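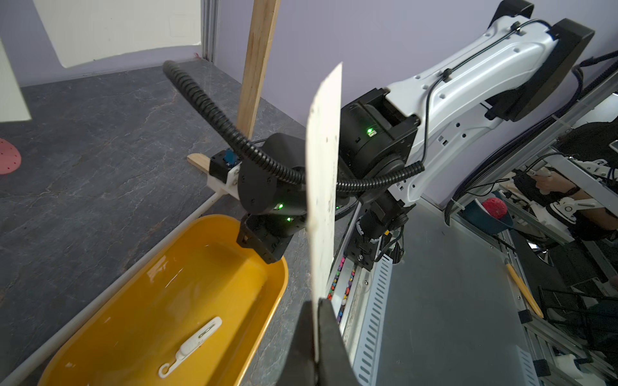 Why does an arm that has picked up hundreds of objects safely drop one the moment water is involved? In our case the grip force estimate drifted, and the controller kept trusting it long after it should have asked for help.

### 4.3 The slow-release fault

We came across this fault while collecting teleoperated episodes at the Skutumberg bench, and it soon became the part of the project we most wanted to talk about. Of 3,290 recorded episodes, 1,464 involved the water tub. Within those we found 22 cases where the fingers opened by a small amount during a hold, with no open command in the log. We call this a slow release. It never appeared in the dry episodes, and that contrast gave us our first real lead.

**Figure 7.** The bench from the wrist camera, with a board held in the gripper and a hook-shaped part lying in shallow water in the yellow tub. The green indicator lights on the arm's joints are lit.

Joint status lights were no help in finding the fault. In all 22 cases the arm reported itself healthy from start to finish, and our operators, Leen Awad and Qusai Sayegh, learned of the problem only when the part slid. Awad had noted in March that long, thin parts "felt late" through the handheld controller. We went back to her notes more than once, and they were right every time!

The cause sits in the way Clanura, our grasp controller, estimates force. It reads motor current and subtracts a friction term that is learned at startup with dry fingers. A wet finger pad slides more easily against a smooth part, so the part creeps, the fingers close a little to follow it, and the estimator reads that extra motion as a firmer grip. It then backs off to protect the part. Each correction is tiny – well below the alarm limit – but they all point the same way.

To test this, Jonatan Aasen ran 200 scripted holds with the pads wetted beforehand and the backing-off step turned off. No slow release occurred. With the step turned back on, the drift returned within the first few holds, and its shape matched the field logs beautifully.

Our fix limits how far the controller may relax during one hold and raises a warning when corrections keep the same sign. The warning goes to the operator as a short buzz in the controller. We left the friction term alone, as relearning it during a task caused trouble of its own at the Plikville site (see Section 5.1). Heavier parts remain an open question – Cristian Cuervo is now preparing holds with the Schouten pads, which have deeper grooves and may drain faster.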